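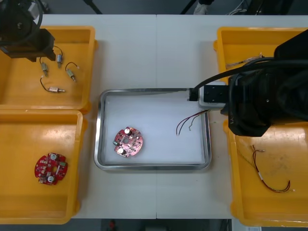
Cell 2, two-arm kitting station, Lilville. Weekly inspection, Sunday, arms in hold. Checked by Alžběta Krajčí. The layout matches the setup sheet: two yellow bins on each side and the steel tray between them, with motors upper left and wires on the right. One round board was in the lower left bin and one in the tray next to a wire bundle. Tray lining is white and lies flat. See item 4 for the lower right bin.

1. E-stop, both sides. OK.
2. Mounting bolts, left and right arm. OK. Torque marks aligned.
3. Gripper finger, right arm. OK. Replace at 900 hours; now at 144.
4. Bins. COMMENT: scuffs and stains on the floor of the lower right bin. Wipe down, recheck next week. Swap if the marks stay.
5. Cable loops above both arms. OK at rest. Run full reach at 30 percent speed and watch for rubbing before release.
6. Table seam. OK. No step felt by hand.
7. Motor leads. COMMENT: pick by the body only. Lukáč to correct the work instruction.
8. Cycle counter. 3608, logged.

Open from August: spare tray lining on order from Erkico. Not received.

Release to auto after items 4 and 5 are signed. Second signature: Rory Baird.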